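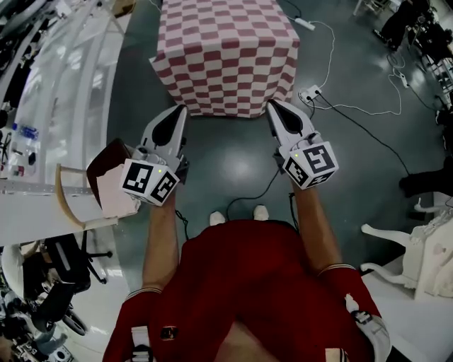 Shona Innes says a room never looks so promising as it does halfway through getting sorted, and after this month at the Bredis workroom I am completely with her!

October 19, 2019
By Davina MacKinnon

We've had the use of the big room since April, and I love it more every week. It's bright, it's long enough to run laps in (please don't), and the gray-green floor has a shine that bounces the ceiling lights right back up at you. Only one picture in the gallery so far, so let me talk you through my favorite bits.

The red-and-white checkered cloth is my pick of the lot – it turns a plain box shape into something you'd want to take on a picnic. I'm after 10 more like it for the shelves.

The long white table is the spot where bottles and odds and ends land, and the brown chair with the curved wooden arm is the one everybody wants. Ishbel would take it home if we let her.

Cables are next on the list! The white power strips are staying, but I'd like them along the wall, with the loose loops bundled up before we set out the 30 chairs for our open evening. Glenys has ties and labels ready, and Innes Geddes is bringing the long ladder – come and lend a hand if you're free.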